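How to Make a Stuffed Felt Loaf of Bread

Play food is a good first project for anyone new to hand sewing. The pieces are small, the shapes are forgiving, and a crooked seam looks like crust. A loaf is easier than a cake or a sandwich, with only three pattern pieces and no tiny parts to turn inside out. Plan on one evening, or two if you stitch slowly.

What you need

Felt in one or two colors. Wool blend holds its shape better than craft felt, but either will do.
Polyester stuffing, 70 grams
Sewing thread to match the felt
Embroidery floss for the score lines
A hand sewing needle and an embroidery needle
Pins or small clips
Sharp scissors
Paper and a pencil for the pattern

Floss is optional if the loaf is for a baby. Leave off buttons, beads and anything else that could come loose.

Choosing a color

Brown and tan are the usual choices. They look right next to other play food, but they also disappear on a wood floor. I have made loaves in yellow, rust and pink, and children call all of them bread. The shape does most of the work. If you want a color that isn't in the shop, the Wuswood dye sheet has a chart for wool felt, though you should dye a scrap first and let it dry before you judge it.

Step 1. Draw the pattern

On paper, draw a rectangle 200 mm long and 100 mm wide. This is the base. Round off all four corners by tracing around a small glass.

For the top, draw the same shape again, then add 30 mm all the way around. The extra width gives the loaf its dome. Without it you get a cushion.

The third piece is a strip, 15 mm wide and long enough to go once around the base with a little overlap. It makes the low side wall. If you like a softer, flatter loaf, skip the strip and sew the top straight to the base.

Step 2. Cut the felt

Pin the paper to the felt and cut one of each piece. Felt has no right or wrong side and does not fray, so you don't need a hem. Cut just outside the pencil line and trim later.

Step 3. Stitch the score lines

Do this while the top is still flat. Mark three slanted lines with chalk and go over them in backstitch with three strands of floss. Keep the stitches short. Long ones catch on small fingers.

Step 4. Sew the strip to the base

Clip the strip upright along the edge of the base. Start in the middle of a long side, never at a corner. Sew with whipstitch, keeping the stitches 3 mm apart. Where the ends meet, overlap them slightly and sew through both layers.

Step 5. Gather and attach the top

Run a loose line of running stitch around the edge of the top piece, close to the edge. Pull the thread until the top is the same size as the wall, then spread the gathers so that most of them sit at the corners. Clip it in place and whipstitch around, leaving a gap as wide as three fingers on one long side.

Step 6. Stuff and close

Pull the stuffing apart before it goes in — lumps that go in stay in. Fill the two ends first, then the middle. The finished loaf should squash when you squeeze it and come back when you let go. Sew the gap closed with doubled thread and bury the knot inside.

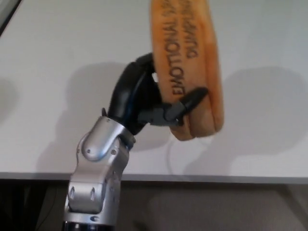
Step 7. Check the seams

Pull gently on every part of the seam with both hands. If you can see stuffing between the stitches, go over that part again. Corners are the weak spot, and it is worth sewing them twice from the start.

Washing

Spot clean with cool water and a little dish soap. Craft felt pills in the machine, and wool felt shrinks. Press the water out in a towel and dry the loaf flat, turning it once.

Smaller sizes

For rolls, use a circle 70 mm across for the base and add 20 mm for the top. Leave out the strip. Six rolls use less felt than one loaf, so they are a good way to finish off scraps.

Pattern and text by Karine Wong
Updated 14/10/2026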